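**Habibur Marikar's second novel is on its way!**

February 2025

Readers who stayed up late with *Clisgate* can start clearing a shelf. Habibur Marikar has finished *The Barua Letters*, a 282-page family mystery set in the river town of Wedinum, and it's a treat from the first chapter. 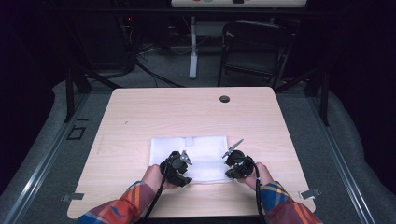
*A folded white cloth on a light wood-grain table.*

Marikar wrote 13 drafts, the longest at 924 pages (he kept them all!). Clusex Press will publish the book in December, in paperback first.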